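# Keep the box open

I keep a box on the table when I clear a room, and I think more people should. Most advice on tidying starts with bins: a stack of matching ones, with lids, bought before a single thing has been picked up. I bought a set like that when I moved to Somham. The lids went on the first afternoon and I didn't look inside for a year.

A plain cardboard box does the job better. It costs nothing if you save one from a delivery. You can see over the edge of it, so you know what you've put in, and small things don't need to be wrapped or sorted before they go in. Odd parts, knobs, molded pieces from some packaging, a block that belongs to a set you can't find: all of it can go in one place until you know what it is.

The usual objection is that an open box turns into a junk drawer. It can. My rule is that the box stays on the table where we eat, so it has to be dealt with before supper. In a closet it would sit there until June came around again.

I also don't agree that everything should be labeled. I once labeled 67 bags of small parts from the Tavix shelving and the Eron lamp kits, and I have opened four of them. The time would have been better spent throwing most of it out.

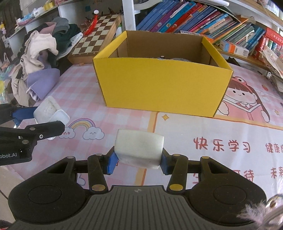 *Page last changed: 2025-06-19*

A yellow box open on a printed tablecloth is about as much equipment as the job needs. The worn spot on the front edge doesn't matter. I would use a box like it until the bottom gave out, then flatten it and get another.

Two things I would add. Don't fill it past the rim, or you'll start stacking on top and lose sight of the bottom layer. And take pieces out one at a time when you empty it, with a trash bag next to you. If you can't say what a piece belongs to, keep it until the next clearing, and if you still can't say then, let it go.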